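Procuram-se participantes para oficina de dobra de toalhas

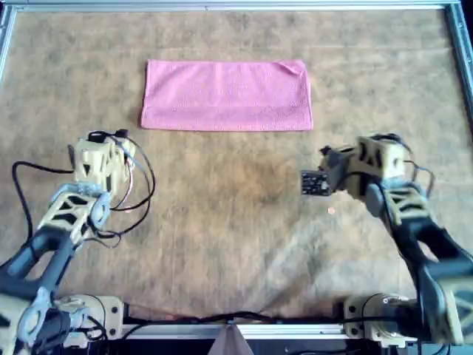
A Privosik abre inscrições para quatro tardes dedicadas à roupa de casa, e queremos gente com vontade de pôr as mãos na felpa! Vamos dobrar toalhas de rosto e de banho, alinhar pontas, comparar métodos (cada família tem o seu, e todos interessam) e arrumar prateleiras a sério.

Não é preciso experiência. Se trabalha em hotelaria ou lavandaria, ótimo, mas quem só dobra a roupa lá de casa ao domingo é igualmente bem-vindo. Temos 13 lugares por turma, para maiores de 18 anos, e as sessões duram duas horas, com pausa para café.

A orientação é de Chanida Wongsuwan, que adora uma boa discussão sobre dobrar em três ou em quatro. Traga uma toalha sua, de qualquer cor ou tamanho. O resto do material está na sala.

Inscrições até 09/06/2025, na receção da Privosik. Indique nome, contacto e se prefere a turma das 14h ou a das 17h. A participação é gratuita.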